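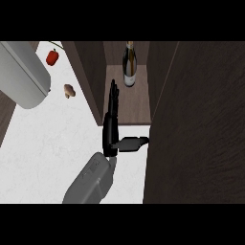
Robot Learning / Thread

Spent part of Sunday with the new Plimau teleop set. 219 demos of a hand going after a wine bottle in a kitchen cabinet, all in simulation. I have complaints.

1/ The pitch from Mernero is that anyone can teach a robot this way. Put on the gloves, move your hand, the robot hand follows. Fine. Ettore Martinelli tried it for me and needed 300 tries to get 3 he'd keep.

2/ Look at the fingers. Straight, bunched together, right at the lip of the shelf, bottle standing farther back. A person would be shaping a grip by now. I see a lot of this in the set, and I think it's the operator fighting the glove mapping.

3/ Whatever the operator does, the policy copies. Hesitation included.

4/ Marble counter, a pepper, a mushroom. Pretty. My own kitchen has mail and a wet sponge in it. Show me demos from there.

5/ Elspeth Innes says I'm being unfair and that sim demos are for pretraining, real ones come later. She said the same in March. Still waiting on the real ones.

6/ What I'd want from Plimau: the failed takes, plus who drove each demo. Vavine released both with theirs and it made the set far easier to judge.

7/ Will rerun when the next batch is up. Replies open, bring numbers.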